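Sonbridge depot: break rule in the new contract

tallyho719
Vote is Wednesday. The union wants a paid 14 minute break every shift, and Hivum says five is plenty. Anyone read the whole offer?
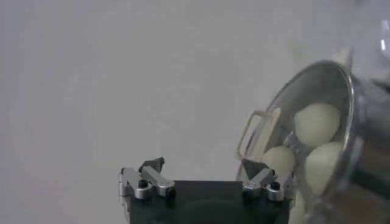
I got as far as the overtime part and had to lie down, unpaid.

MrsPallet
Read it. They also dropped the heat rule we won in September. Rodrigo Henriques called that "tidying up" at the branch meeting. I'm voting no.

dock2dave
I'm voting yes. A strike right before the holidays is a great way to get a card from the bank.
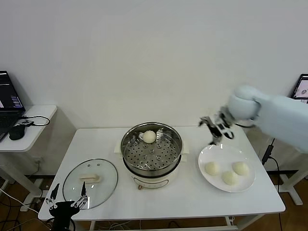
MrsPallet
Dave, you voted yes last time and complained for 2 years. Five minutes doesn't get you to the break room and back. Four steamed buns, one in the steamer and three on a plate, is my idea of a lunch, and I'd like to chew them.

dock2dave
I complained before that too.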